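Do We Really Need Two Printers?
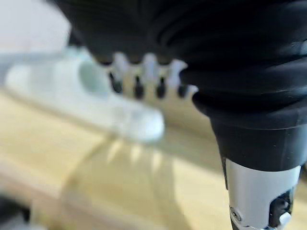 So where do you put the printer when two people work from home? Ours went in the hallway, on a low bookcase exactly halfway between my desk and Bereket's, and I'm still pleased with that decision.

We started out with one each. Mine was an old Nodix that I'd had since my first apartment, and his was a newer Baluyot that his last job let him keep. They took different ink, of course, and we never had the right one in the drawer. In June I added up what we'd spent on cartridges over the year and got $848. For two people who mostly print return labels!

Bereket wanted to keep the Baluyot because it does both sides of the page. I wanted to keep mine because I know how to fix it when it jams (open the back, say something rude, close the back). We went with his, and I got to choose the bookcase, which came from the secondhand place on Nondley Street and cost me $14.

The noise was my big worry. I'm on calls most of the morning and he likes to print long reports right before lunch – sometimes twice, if he spots a typo. With my door shut I hardly hear it now.

Paper is still a sore subject. I bought 1000 sheets thinking that would last us until spring, and then my friend Lumturie asked if she could run off the programs for her choir concert. The next box is going on the shelf in my closet, behind the tax folders, and I'm not telling either of them.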